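Workshop Tips: Teaching a Household Robot to Put Things Away

These notes are issued by the Tindier training workshop to staff and visiting operators who prepare demonstrations for home-assistance robots. They concern small tidying tasks, such as placing an object in a tray or bin, shown to the robot either by guiding its arms by hand or by remote control. They should be read together with the safety sheet displayed at the entrance, which takes precedence wherever the two differ.

Before the session

Choose one task and write it down in a single sentence. "Pick up the cloth and put it in the bin" is sufficient. Operators who begin without a written task tend to vary it as they go, and the recordings are then difficult to group.

Clear the working surface of everything that does not belong to the task. Cups, pens and telephones should be left on the side bench. Walk once round the table and check the floor for anything on which a foot or a wheel could catch.

Agree on the words to be used for stopping. The workshop uses "hold" for a pause and "stop" for an immediate end to the movement. Both operators should say each word aloud before the arms are powered.

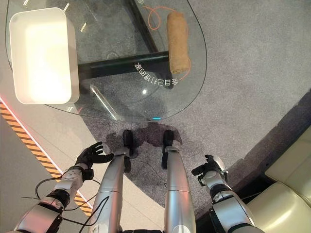
The starting position deserves more care than it usually receives. A robot that begins every demonstration from the same posture learns the reach itself more readily, and the operator is spared a good deal of correction later. Place the object and its destination well apart, so that the movement between them is clear. With a white bin towards one side of a round glass table and a small tan roll near the other, the arm has a definite distance to travel and the two stages of the task are easily told apart. Both arms should be lowered clear of the table before recording begins.

Move the object a little between demonstrations, by a hand's width or so, and turn it from time to time. Leave the bin where it is until the first set has been completed. Once the robot manages the task reliably, the bin may be moved as well.

Working on glass

Glass tables are common in homes and should be included in training, but they call for some additional attention. Reflections from windows and ceiling lights may fall across the part of the surface where the object lies. Draw the blinds if the glare is strong, and note on the session form that this was done. Wipe the glass with a dry cloth at the start of each session. Bring the gripper down slowly over the last part of the reach, as a finger that strikes the glass may mark it or disturb the object.

Gripping soft objects

Cloths, sponges and soft toys give way when held. Operators new to remote control often close the gripper too far, having no sense of the pressure through the handset. Close it in small steps and watch the wrist view as well as the head view. When the material begins to bulge at the side of the fingers, the grip is normally sufficient.
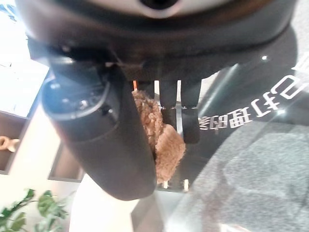 Wrist view: a soft brown object held between the gripper fingers.

Lift straight up by a few centimetres and pause before moving sideways. Should the object slip, open the gripper, return to the starting position and begin again. A second attempt within the same recording is permitted only when recovery from a mistake is itself the task. The Clillo handsets in use at the workshop have two speed settings, and the lower one should be selected for all soft objects.

Guiding by hand

Hand guidance suits short movements and first lessons. Stand to the side of the arm, never directly in front of it, and support it below the elbow. Do not pull on the fingers or on any cable. Move at the pace at which one would put away crockery - steady, with no sudden changes of direction.

Where two people guide two arms, one person leads and the other follows. An arm that has no part in the task should be kept still and well away from the one that is working.

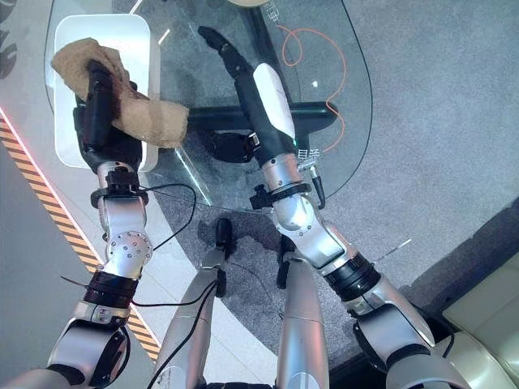
Releasing the object is the step most often hurried. Bring the hand over the destination, lower it, wait for a moment and then open the fingers fully. Cloth is inclined to cling to a gripper, and a hand withdrawn too early will carry it back out again. Raise the arm vertically until it is clear of the rim before returning to the starting position.

Keeping records

Enter each demonstration in the Setatix log as soon as it is finished. State the object, the method used and whether the attempt is to be kept. Poor attempts should be marked and retained, as the reviewing team makes separate use of them. The present tidying collection, known as Cruzado, holds 389 demonstrations, of which 92 were guided by hand.

Operators should take a break after nine demonstrations in succession. Tired hands produce uneven movements, and these are copied by the robot as faithfully as the good ones.

At the end of the session, lower both arms, switch off the handsets and return them to the charging shelf. Forms should be left in the tray beside the door.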